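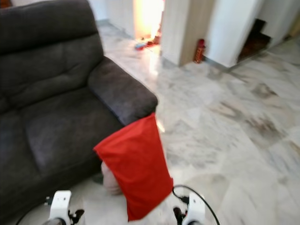

Slide 1. Gray sofa, red cloth over the front of the arm.

Speaker notes: Clearing a living room before a move
Trirno spring workshop, Wednesday session. 40 minutes with questions.

Start with the sofa arm. Ask the room what is on theirs at home right now. Wait for a few answers before going on.

Point to the red cloth. It could be a bag or a throw, and for sorting it makes no difference. Anything draped over an arm gets picked up first, folded, and put with the textiles. It does not go onto the seat. Once one thing is on the seat, the rest of the room follows it there.

Then the pale item low down by the base of the sofa. Soft things on the floor go second. Check behind and underneath while you are down there.

Say something about the fabric. Dark upholstery with a soft nap shows lint and creases. Brush it after the loose things are gone, top of the back cushion first, then the seat, then the arms. On this kind of padded arm the front face gets missed.

Hard floors: marble scratches if a sofa is dragged with grit under the feet. Sweep first. Two people lift, or use felt sliders. Efa Dafis has a bag of sliders at the side table if anyone wants to see them.

Slide 2. The three piles.
Keep out, pack, give away. Dwynwen Bevan's flat at Bruminau is the case here. She moved in April and did the living room in one evening. The give away pile was mostly cushion covers that fit nothing she owned. Mention that the textiles filled 3 boxes and she had planned on 2.

Slide 3. Timing.
20 minutes for the sofa and the floor near it. Set a timer. Stop when it rings, even with things left over. People argue with this one, so leave room for it.

Slide 4. Labels.
Write on the side of the box. Room first, then contents. "Living room, throws and covers" is enough.

If there is time: how to wrap a sofa for the van. Blanket on the arms, then stretch film over the blanket. Film straight on fabric can trap damp.

Handouts are in the Plusta folder by the door. Next speaker needs the long table, so clear the boxes off it before questions.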